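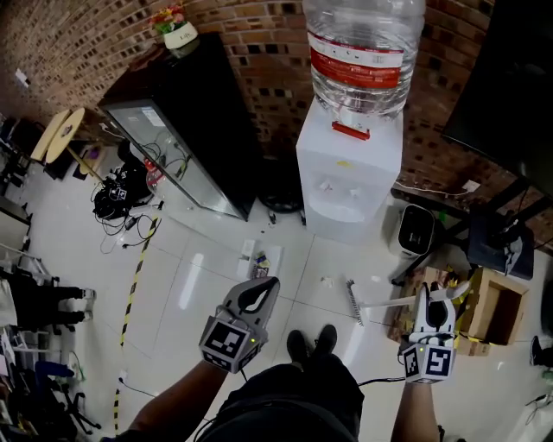

Pluvlow Hand-Held Gripper Pair
Home and Workshop Build – Kit or Assembled

Pluvlow is a pair of grippers that you carry in your two hands. You do the job yourself, in your own kitchen or in a shared workshop, and the recording of your movement is later used to teach a robot arm. You do not need to own a robot arm to begin.

The design is by Lorenz Strebel, who built the first pair on his kitchen table and the next three pairs in the Tidivix workshop, where he is still a member. We sell the same parts he uses, with a printed manual and all the files.

Price
Full kit, two grippers, unassembled: $583
Assembled and tested pair: $1,713
Spare jaw set, one gripper: $223

Prices are in Canadian dollars and tax is not included.

What comes in the kit
– Printed shells for two grippers. The standard colour is white, and grey is possible for one or both.
– Black jaw inserts, straight or curved. Tell us which one you want for each hand.
– Two marker cubes with the black-and-white patterns already glued on.
– Two circuit boards with a green indicator light.
– Cables, screws, two hex keys.

Not included: the head camera, the computer and a soldering iron. The battery pack is also sold separately, as the postal rules for it are different in each country.

Building it
If you have soldered before, please plan one weekend. If you have not, plan two, and ask somebody at your workshop to look at the boards before you connect power. The hardest step is number 14, where the spring goes behind the trigger. It likes to jump. Put a towel on the bench and wear glasses.

The cube must sit square on its mount. Tighten the four screws a little at a time, going from corner to corner. A cube which is turned even a small amount will give you a wrong position for the jaw, and you will look for the mistake in the software for a long time (I have done this).

After assembly, hold the power button until the light is green. Then start the Viltus program on your computer and follow the calibration page. It takes a few minutes per hand.

First exercises
Begin with jobs where nothing can break. Picking up light litter and putting it in a bin is good practice, and so is holding the handle of a broom or a brush. A shiny tiled floor can reflect the lamps and disturb the tracking – turn the exposure down one step if the position begins to shake. Keep your cable close to the body and check where other cords are lying before you walk. Both cubes should stay in view of the head camera, so work with your arms in front of you.

Changes in version Zamudio
The handle is now thicker, and the trigger has a softer spring. The board can store 600 short recordings before you must copy them out. Older pairs can use the new jaws, but not the new handle.

Delivery and returns
Kits are sent within ten working days. Assembled pairs are made to order, and orders placed in November usually wait until the new year. Unopened kits can be returned in 30 days. If a printed part arrives with a crack, write to us with your order number and we will send a new one free of charge.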